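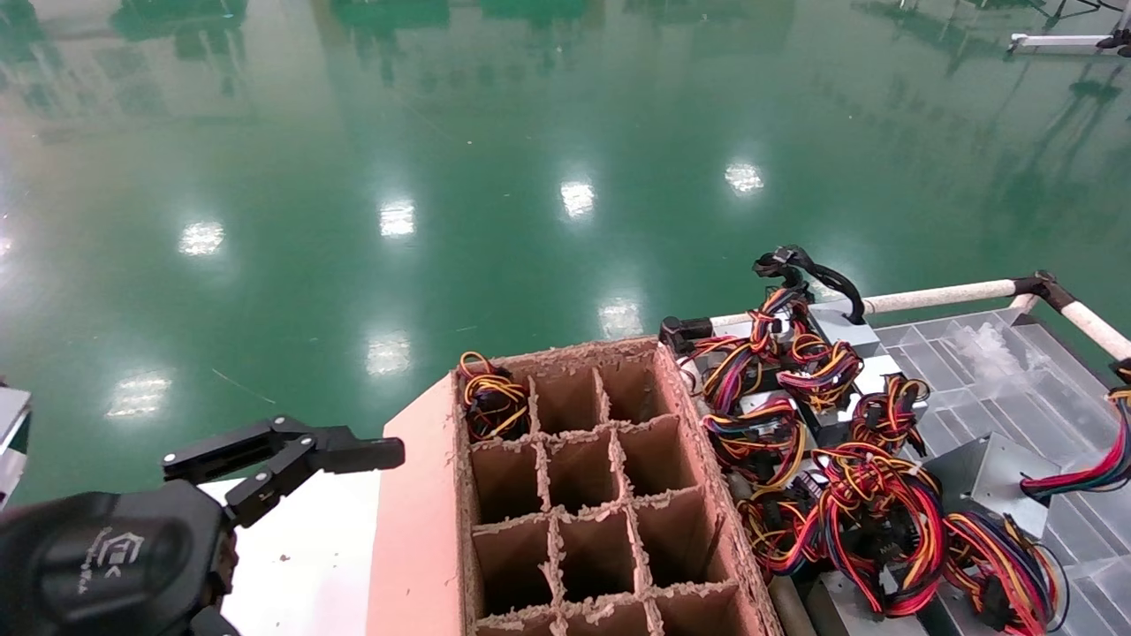

仕切り付きの段ボール箱と、コードが山になった電源ユニット。箱のマスに入っている束はまだひとつ。

コード類の片付け、機械にやらせられるのか問題。メモが溜まったので一気に書きます。急いでるので文が雑です、すみません。

更新:3月13日

先月の「延長コードは輪ゴムでまとめるな」の回に質問がたくさん来て、一番多かったのが「そういうの、もうロボットがやってくれるんじゃないの?」というやつ。答えから言うと、うちの台所や物置ではまだ。工場の作業台ならものによる。掃除機は勝手に走るのにね。

なぜコードが難しいか。形が決まってないから。皿は皿の形をしてるけど、コードの束は持ち上げた瞬間に別の形になる。隣の束に引っかかる。コネクタの爪がよその輪に入りこむ。人間は指先で「あ、引っかかったな」と分かってちょっと戻す。この「ちょっと戻す」が機械には大仕事。

パソコンの電源ユニットなんか特にそう。赤、黄、オレンジ、黒の線がもじゃもじゃ出ていて先っぽは黒いコネクタ。自作をやる人なら引き出しにひとつはあるはず。あれを仕切り箱に一束ずつ入れる。人がやれば退屈なだけの作業。でも機械目線だと、どれが一束なのかを決めるところからもう仕事が始まってる。

〈人がやる場合のコツ〉機械の話の前にこっちを先に。

・先に全部ほぐさない。山の一番上から、一本ずつ。下から引くと締まる。
・コネクタ側を持って巻き始める。線の途中を持つと余りが両側に出て面倒。
・巻く大きさは箱のマスに合わせる。指4本に巻くと普通のマスにはちょうどいい。大きいマスなら手のひら。
・ねじれに逆らわない。癖のついた方向に巻く。逆に巻くと箱の中でばねみたいに開く。
・コネクタは最後に上に出しておく。次に取るとき指がかかる。
・仕切りは段ボールで十分。切り口が毛羽立ってきたら、マスキングテープを一周。コネクタの爪がひっかかりにくくなる。
・箱の手前のふたは外に倒しておく。内側に立ってると毎回手首が当たる。
・結束バンドは使わない。切るときに被覆まで切る。やりました。二回。面ファスナーの細いやつで。

電源ユニットにつながったままのコードは別。コードを持ってユニットをぶら下げない。根元が傷む。コンセントから抜いてあるか先に見ること。中は開けない。ふたの開いた古いやつをもらってきた場合は、触らずに詳しい人か回収へ。電気がしばらく残ります。

〈で、機械はどこまで来てるのか〉

組立の現場にいるゾイア・ドミトリフさんに聞いてみた。Granddaleという小さい会社で、箱詰めラインの段取りをしている人です。返事が長かったので抜粋。

「同じ部品が同じ向きで来るなら、機械に任せて私はお茶を飲んでいられる。線材はだめ。つかむのはできる。つかんだあとが読めない」

「つかんだあとが読めない」、なるほどと思った。二本指のグリッパーは、挟むこと自体は得意。問題は何を挟んだか。下の束も一緒に挟んだのか、箱の壁をかすったのか。

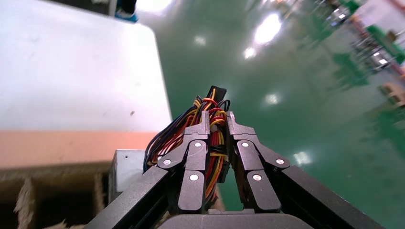
二本指で線の束を挟んだところ。黒いコネクタは上向き。

束がこれくらい太いと、挟む場所で話が全然変わる。コネクタの近くを挟むと先が暴れにくい。線の真ん中だと両側がだらんと垂れて、よその物に触る。さっきの「コネクタ側を持つ」と同じ理屈ですね。人のコツがそのまま機械のコツになるのはちょっと面白い。

ゾイアさんの所で試したときの数字ももらった。線の束を仕切り箱に入れる作業を200回。途中で人が手を出したのが8回に1回。多いと見るか少ないと見るか。ゾイアさんは「多い。止まるたびに誰かが歩いて行くから」。たしかに。家だったら自分で巻いたほうが早いです。

ちなみに同じ200回でも、硬い箱物を並べるだけの作業だと手出しはゼロに近かったそう。物が変わるとここまで違う。

〈機械向きの仕事、向かない仕事(今のところ)〉

向いてる:
形の変わらない物を決まったマスに置く。床を掃く。重い物を同じ高さでまっすぐ運ぶ。夜中に延々とやる検品の一部。

微妙:
洗濯物たたみ。タオルはいけるらしい。靴下の左右合わせは動画だとできてるけど、編集なしのを見たことがない。食器はコップならまあ。重ねた茶碗は怖い。

まだ:
絡んだコード。濡れた布。袋に入った袋。冷蔵庫の奥の、何か分からないもの。最後のは私も無理。

〈家の作業場で機械を使いたい人へ〉

Furkinellの卓上アームを買おうか迷ってる、というメールが来てました。趣味で遊ぶなら止めません。楽しいと思います。でも「片付けが楽になる」を期待して買うのは待ったほうがいい。教える時間で物置が一つ片付く。

どうしてもやるなら、機械より先に場所を整えること。人にも効きます。

一、台の上を白っぽい無地にする。物と背景の区別がつきやすい。人の目にも楽で、落としたネジがすぐ見つかる。

二、照明の映り込み。つやつやの床は天井の灯りがそのまま映って、カメラにはやっかいなことがある。つやのある塗り床は掃除しやすくて私は好きだけど、手元だけはつや消しのマットを敷くと目が疲れない。

三、取る場所と入れる場所を隣どうしに。山は右、箱は左、みたいに。間に物を置かない。左利きの人は逆で。手を伸ばす距離が短いほど線を引きずらない。

四、箱を固定する。空に近い段ボール箱は軽くて、コードが引っかかると箱ごと動く。裏に滑り止めシートを一枚。これが一番安くて一番効いた。

五、一束ずつ置いてから次。二束いっぺんは絶対にやらない。マスの中で結婚します、あいつら。

滑り止めシートは手芸店の切り売りで5枚分買って、余ったのはまな板の下に。まな板も動かなくなった。

〈仕切り箱の作りかた、ざっと〉

酒屋さんでもらうびん用の箱が早い。仕切りがもう入ってる。深すぎたら箱ごと切る。カッターは新しい刃で、一度で切ろうとしない。三回に分けて。自分で仕切りを作るなら、段ボールの目を縦にして、半分まで切り込みを入れてかみ合わせるだけ。切り込みの幅は段ボールの厚みちょうど。ゆるいとマスが斜めになる。

ラベルは箱の側面じゃなくてマスのふちに。上から見るので。Javumのペンは段ボールだとにじんだ。うちのだけかも。紙テープに書いて貼るほうがきれいでで、貼り替えもきく。

〈質問への短い返事〉

Q「巻いたコード、何年もそのままで平気?」 年に一度は巻き直しを。うちは8月、暑い日は被覆がやわらかくて巻きやすいので。ひびがあったら捨てる。

Q「Kazemiのコード巻き器はどう?」 掃除機みたいな長い一本物ならあり。枝分かれした線は巻けません。枝のところで止まる。

Q「機械に任せられるようになったら教えてほしい」 教えます。ゾイアさんにもそう頼んである。「線の束より先に靴下ができるようになると思う」だそうです。

コードの捨てかた(自治体によって区分がぜんぜん違うやつ)は次回。写真の整理がまだなので少し遅れるかもしれまん。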